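Zunero launches Fallahi, a bedroom reset for people who snack in bed

2019-11-25

Hi, Marjan Khosravi here, I started Zunero and I eat chips in bed. There, I said it! My new guide, Fallahi, is out today, and it's 80 pages on getting a bedroom back in shape without giving up your whole evening. I wrote most of it sitting on the edge of a mattress with wrappers next to me, so it comes from the heart (and from the crumbs).

The first chapter is all wrappers. Big bags first, then the little packets, then the crumpled see-through stuff that loves to hide in a striped sheet.

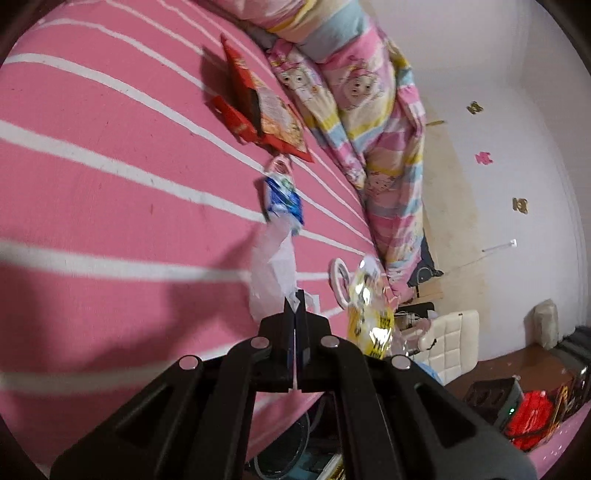 Cloths and small linens

Once the trash is gone, the fabric pile is next, and this was the chapter our testers wrote to me about the most. We had 1,444 people try the early version in July, and plenty of them had never folded a small cloth in their lives.
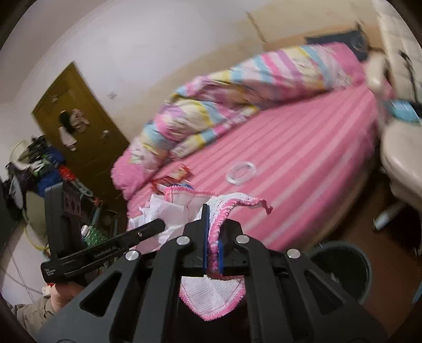 My own rule is to fold small things before big ones, and to do it right there by the bed while I'm still in the mood. I find the border first and work from that. A bright edge like the pink one on this white cloth makes it so much easier, you just follow the color to the corner! Plain ones take me longer and I grumble.

Where to get it

Fallahi is $8 from the Zunero shop and from Flesell stores. Banafsheh Babaei is running four free evening sessions at Norner to go with it, and she'll happily answer press questions too. Bring a pillowcase.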